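Open Day at the Husbridge Robot Lab: Your Questions Answered

I'm Yvonne, and I look after the open day at our lab in Husbridge. Every time we run one I get the same pile of emails, so I've put my answers in one place. If you've read an older version of this page, the parking and the age limit have changed. Last updated Wednesday, July 13, 2022.

When is the next one?

The next open day is in November. We'll put the exact date on the booking page once the building people have confirmed it. Please don't phone the front desk to ask, they know even less than I do!

Do I need to book?

Yes, please. Last time 622 people booked and a good many more just turned up, and the line went out the door and past the bike racks. Booking is free. You pick a half-hour arrival slot, and after that you can stay as long as you like.

What will I see?

Robot arms doing small household jobs, mostly. We don't have anything that walks, talks or dances (sorry, kids). What we do have is arms that pick things up and put things down, and people who are very happy to tell you why that's hard. There are three stops:

The kitchen counter, run by Valdir Seixas. Mugs, bowls, coasters.
The laundry table, run by Érica Trindade. Mainly towels. Socks if she's feeling brave.
The try-it-yourself station, where you steer an arm by hand. Gervásio Holanda is in charge and he's very patient.

You can go in any order. I'd start with the try-it-yourself station if you come early, because by lunch the wait is long.

Is it the real thing or a show put on for visitors?

It's the real thing. The arms do the same tasks on an open day that they do on any other day, and we don't cut the runs that go badly. You'll see drops. You'll see an arm stop dead over a cup for what feels like forever while somebody squints at a laptop. I used to worry that people would be disappointed, but the fumbles get the biggest crowd every time.

Do the robots work by themselves?

Some of the time. At the laundry table a person is usually steering. At the kitchen counter Valdir switches back and forth, and there's a sign telling you which one you're watching. If the sign says "steered," look for the person holding the controls – they're often sitting off to the side where you wouldn't think to look.

How many tries does it take to learn something like moving a mug?

More than you'd guess. The mug task had 1,316 recorded tries by the end of spring, and towels had 1,617. Heloísa Miranda, who keeps the records, gives a short talk on this in the afternoon, and she'll happily show you the very worst ones.

Why so many different coasters?

I get this one from nearly every family that stops at the kitchen counter! If you only ever practice with one coaster, the robot gets good at that one coaster. So Valdir likes a mixed bunch: a cork one shaped like a paw, a couple of woven rope ones, a rattan one and so on. They don't look alike and they don't feel alike, and a mug sits a little differently on each. The worn brown one with the whitish streaks gets offered a replacement by some kind visitor every year, and Valdir always says no thank you. The paw is the clear favorite with anyone under ten.

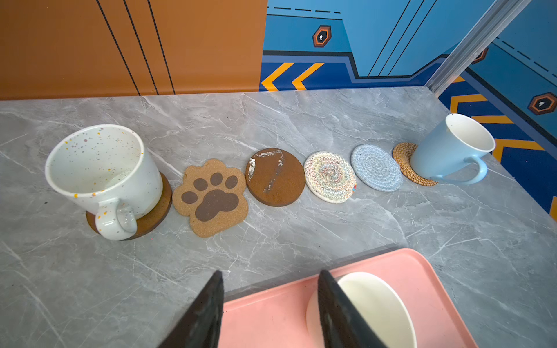

Can my kids touch the robots?

At the try-it-yourself station, yes, from age 8 and up, with a grown-up standing next to them. At the other two stops please stay behind the yellow tape, and that goes for parents leaning over to get a better photo too.

Can I take pictures?

Sure, take as many as you want. No flash near the arms, please. If you want to film one of the team for something other than your own family, ask them first.

Is there food?

There's a coffee cart in the courtyard and the sandwich place on the corner stays open for us. No drinks inside the lab, not even with a lid. I've had this argument with my own brother and I won.

How do I get there?

The Guimarães building is a ten-minute walk from Husbridge station. Go in by the side entrance, the one with the ramp. Parking is now at the Flirard lot across the road, since ours is being dug up.

Can I bring a school group?

I'd love that, but not on the open day itself – it's just too packed. Write to me and we'll find you a quiet morning. Groups of up to one class work best, and Érica does a great version of her towel talk for younger kids.

My question isn't here. What now?

Use the contact form and put "open day" in the subject line. I answer most things within a couple of days, a bit slower in the week before we open.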